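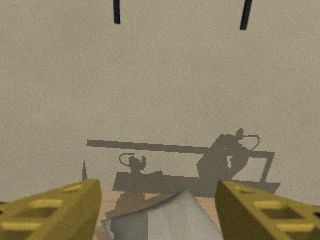 White cloth between the fingers, pillow job, simulated cell.

The Pillow Bench at Gounder

Gounder washes and packs bedding for hotels and two hospitals. Relten bought the plant in April, and a few weeks later we heard that the pillow bench was going to be automated. The supplier is Skarniler, the system is called Vokuvine, and so far all of it lives in simulation. I have worked the bench for six years and I was asked to put this gallery together for the staff site. I said I would if I could write my own captions.

The bench puts 3110 pillows into covers in a normal week and takes a good share of them back out again, when the wrong size comes down or a cover has a stain. Four of us do it on days, two on evenings. It is dull work and hard on the thumbs. I won't pretend anyone loves it, and if a machine wants the stripping I'd hand it over tomorrow. What I don't buy is the slide from the first meeting that said the job would be "freed up for higher-value tasks". I asked which tasks. I'm still waiting on that one.

Fingers and cloth

A person finds the corner of a pillow by feel, mostly without looking. The fingers in the simulation have to line up on either side of whatever is bunched up between them and close on the right bit. Cloth is a rotten thing to pick up if you can't feel how many layers you've got. Ask anybody who has pulled a cover off and brought the protector with it.

Kerttu Kemppainen on evenings wanted to know what happens when the cotton is still warm from the dryer and clings. The answer she got was that cling is "on the list". So are piping, zips, envelope backs and the cheap covers that have shrunk a size.

Two arms, one table
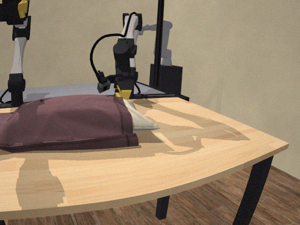

Getting a pillow and its cover apart is a two-handed job, so Skarniler has gone with two arms. One hangs on to the cover, the other takes the pillow, at least on paper. On our bench you'd give it a shake and the pillow drops out. I haven't seen a plan for the shake.

The table matters more than the engineers seem to think. Ours is chipped, slightly too low, and usually has somebody's tape gun on it. Pillows come down in a heap, half of them upside down, and the first thing you do is sort the heap. If the arms only ever get one pillow, laid out flat, then one of us is standing there laying it out flat. Lauri Ruotsalainen worked that out in the first five minutes and called it "feeding the thing". He did it for years at a bottling plant. He says the pace was set by the machine and he never got used to it.

Skarniler has told us that 1043 practice runs have been done in the simulator, with 419 counted as good. I'm glad they gave us the real figure, and I told them so. They also say it will climb. Maybe it will. What I'd like to see is the same figure on our floor at six in the morning, with lint in everything and a cart parked in the way.

What we've been told, what we haven't

We have been told there will be no layoffs in the first year. We have that in an email and I've printed it. We haven't been told what happens to the evening shift, or who clears a jam, or whether that person gets paid at the machine operator's rate. Ulla Leinonen put the rate question in writing and got a thank-you note back.

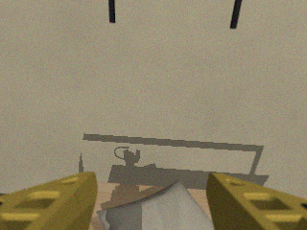
The training is the other loose end. Kauko Vuorinen spent an afternoon showing Skarniler's people how he turns a cover, over and over, while they asked him to slow down. He was good about it. At the end he asked whether his time on that would count as training others, which carries an extra allowance under our agreement, and was told it was "more of a chat". If your system gets better after watching a man's hands for an afternoon, I'd call that training, and I'd pay for it.

Wen-hsiung Ho, who looks after the project for Relten, has been fair with us. He answers his phone and he says when he doesn't know. He reckons the arms would take the night stripping first, when there is no one on the bench anyway, and leave days as they are. I could live with that, and my thumbs certainly could. I'd still want it in the same kind of email as the layoffs one.

The sign-up sheet for questions is on the lunchroom door, under the roster. Put your name beside yours so they can't all be answered as one.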